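August, evening

Trial unit from Nalemus, second session. Jarmo Manninen had the loaner powered up before I arrived, so the calibration I wanted to watch was already done. He says it took 43 minutes from the manual and included two restarts. The brochure says 5. I have asked him to write down which steps he repeated, as Nalemus will want to know and I would rather not argue from memory.

What they are selling is the arm, the soft-finger gripper and a yearly service plan with remote support. The plan is priced separately and the quote is unclear on whether replacement finger pads fall under it. Kerttu Hämäläinen read the terms twice and thinks they do not. If she is right, the Bendus offer comes out cheaper over the second year, although Bendus wants us to supply our own mount. Sent a question to Rozália Barta at Nalemus just before lunch. No answer by six.

Morning went to the software. The teaching interface is plain and quick to learn. Waypoints can be renamed, copied and locked, but they cannot be grouped, and with 70 of them in one program the list gets tiresome. Undo goes back one step only. Oskari wrote a small script to export the list to a spreadsheet, which helped. The log file stops at 1000 lines and then overwrites itself without a warning. We lost the start of the first run that way. Set it to dump to disk after every run from now on.

Afternoon, mixed items. The grip force setting is a slider with no units, low to high. I dislike this. Jarmo put a kitchen scale under a test block and began a table of slider position against reading, still incomplete. For fruit we stayed near the low end. Bags are the harder question, as the film folds and the item never has the same outline twice, and Koivisto packs more bags than fruit. We started with fruit anyway, next to the bags, to see how close the fingers can work to a neighboring item.
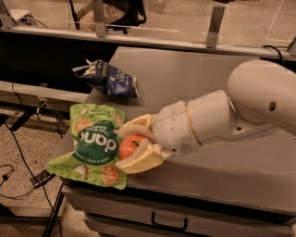

Apple pick, with the Dang rice chips right up against the fruit.

Finger clearance is the number I want from them in writing. The data sheet gives the opening width and says nothing on the thickness of the finger behind the pad, and the lower finger is the bulky one. For the tray layout Koivisto uses, that matters more to me than reach.

Noise is fine. Eero Lahtinen took a call at the desk without leaving the room. The pendant cable is too short for our bench – Sarkico sells an extension, though I have not checked whether the plug matches.

To do: finish the force table, repeat the picks with the approach turned a quarter, call Rozália if there is still nothing by ten. Return date for the loaner needs confirming with Eero, who signed for it.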